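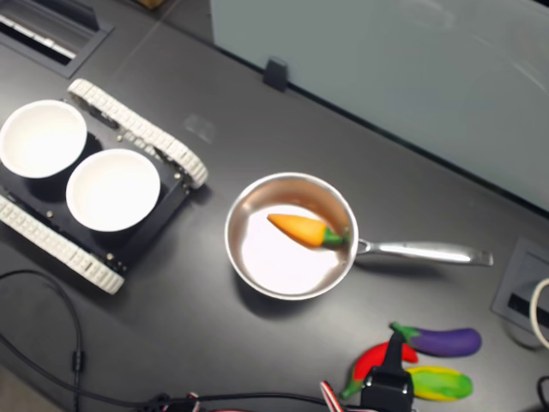
*Practice table with a tracked chassis, a steel saucepan, toy vegetables and a black gripper.*

**Kitchen automation at Herrero** refers to the gradual use of robotic handling in the central kitchen of the catering firm Herrero, in Wastau. The kitchen employs 74 people and supplies 3,339 meals on a normal weekday.

## Development

Work began in February under the engineer Palesa Mokoena. Handling routines are first tried on a table with toy food and ordinary cookware, then moved to the line. The control software, Clison, stores each routine as a series of grasps -- approach, close, lift, release -- that kitchen staff can edit without writing code.

## Effects on staff

Sorting and pan loading were formerly done by hand in two-hour turns. Under the present rota, one operator watches two stations and clears faults. Line cooks kept their pay grade, but the early shift was shortened and six posts moved to packing.

Latrice Ostrowski, the shift representative, objected to the fault log, which at first recorded operators by name. Names were replaced by station numbers on September 12, 2019. Training takes 88 hours, all of it paid.

## Limits

Soft or wet produce is still handled by hand. A second site, Nusterholm, uses the same software for tray stacking only.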